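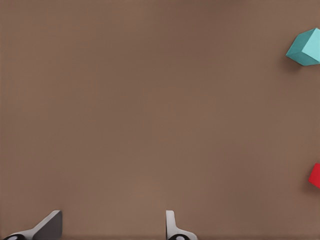

3.2 What people call the colors in between

I started this part of the project thinking it would be the easy bit. We had 600 naming sheets from the Policarpio paint survey, all typed up by Ruby-Lee Pirihi over one very long October, and I figured I'd sort the words into blue and green, count them, and go home. Well, no. The trouble is that people who are perfectly calm about red or yellow get weirdly passionate somewhere between blue and green, and they write in the margins!

Merle Kerslake had warned me about this. In her earlier work on kitchen tile names she found that shoppers would happily use a fancy word (lagoon, spruce, duck egg) as long as they'd seen it on a label first, and would fall back on "bluish" when they hadn't. Our sheets look a lot like hers. Of the 1170 different answers we ended up with, nearly half were two words stuck together, usually a plain color with something in front of it, like "dusty" or "swimming pool." I kept the spelling as written, so "turquoise" shows up in more versions than I'd like.

Light and shade make it messier still. Take the cube in Figure 4: the brighter face is a pale aqua and the darker one is a much deeper teal, and I'd still call the whole thing a teal block if you asked me across a room. Paint chips don't have that problem because they're flat, but walls do, and walls are what people were picturing when they filled in the sheets. Khalil Hakim thinks we should have asked for a room name along with each color, and I've come around to his side (see Section 5, where I grumble about it some more).

One choice I should own up to. When somebody gave 2 names for the same chip, I used the first one and put the second in a separate list. Tayla Te Moana ran the whole thing again with the second names swapped in, and the blue group shrank a little while the green group stayed put. We don't have a good explanation for that. My hunch is that "green" is a last resort for people who are tired of the form, but the Ceven chips came at the end of the booklet, and those really were greener.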